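Small things in clear bags: a gallery from our April sorting

My name is Tyyne Jääskeläinen and I keep this page for our little exchange of accessories in Gulora. We collect hair pieces, brooches, scarves, key rings and all other small things that people don't wear any more, and we give them a second round. Many of you asked how the things are stored between the swaps, so I have written down how we do it. Please excuse my English where it is stiff. Duyên Quan has corrected the worst parts, and she told me to leave the rest.

This spring we received 619 pieces. It is the largest number we ever had, and 200 of them came from one household in which three sisters had been buying earrings since they were at school. Marjatta Nurmi wrote all of it in the book, by hand, with a column for the colour and a column for what is missing. The column for what is missing is the longer one.

Clear bags are the base of everything. For many years we used paper envelopes with a drawing on the outside, and the drawings were charming, but people opened each envelope anyway to see if the drawing was correct. With a clear bag you can turn it over in your hand and put it back. We take the larger size also for small pieces, so that there is space for the card with the number. The bag becomes crumpled after the second or third swap and we still use it. When the seal does not hold any longer, it goes to Kevin Sheehan, who keeps screws in it.

Beige and light brown things are our difficulty. They look like nothing beside the bright colours and they stay until the end of the day. Seija Honkanen had the idea to put something small and blue near to them, a ribbon or a button, and now we try this with the plain ones. I can't say yet if it helps. One lady in April wanted to take only the button.

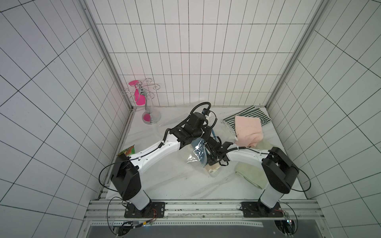 The stands were a long discussion. Kevin was for wooden pegs on a board, Seija was for chrome. Chrome shows each fingerprint, but it is easy to wipe and it does not catch on knitted things. A stand with curly arms holds more than you expect, if you hang the heavy pieces close to the pole and the light ones at the ends. With the heavy ones outside it leans, and then one evening it is on the floor. We had two stands from Huttunen before, and both went this way.

Magenta should hang where people come in. I learned this from Duyên, who worked for several years in a shop called Pikska and arranged the window there. One strong colour is enough for a stand, she says, and after that you can fill up with silver and white. If there are five strong colours, people look at the whole and take nothing in their hand. I have grey clothes from head to foot and so I believe what she tells me about colour.

White tiles are also something I would recommend to other groups. Small metal parts are easy to find again on a pale surface, and glue comes off with warm water and a plastic scraper. The dark lines between the tiles are practical when you lay out chains, because you can put one chain along each line and see which two have the same length. Please do not use a metal scraper. We have one tile at home that reminds me of this every morning.

For the floor and the tables we use clear plastic sheet. It comes folded and the wrinkles do not leave, even if you leave it flat for a week with books on top. Marjatta ironed one through a towel, which I do not advise. The wrinkles make no harm for sorting. Beads collect in them, and at the end you lift two corners and pour everything in a bowl. We buy it in 35 metre rolls from Kavier and cut it with ordinary kitchen scissors.

A few words for those who want to bring things. Please wash what can be washed. Single earrings are welcome, we have a tray for them, and it has happened that a pair came together from two different families. Watches we cannot take. Perfume we cannot take, also not when the bottle is nearly full. If a brooch has a name or a date engraved, write to me first and ask your relatives one more time.

The next swap has room for 300 bags, and the tables open at ten in the morning. If you want to help with the cards, come at half past eight by the side door and bring a pen that does not smear on plastic. Coffee is there from nine. Seija makes the cardamom buns only if she knows how many persons will come, so tell her in good time.

Comments and corrections can be sent to Tyyne. I answer in the evenings.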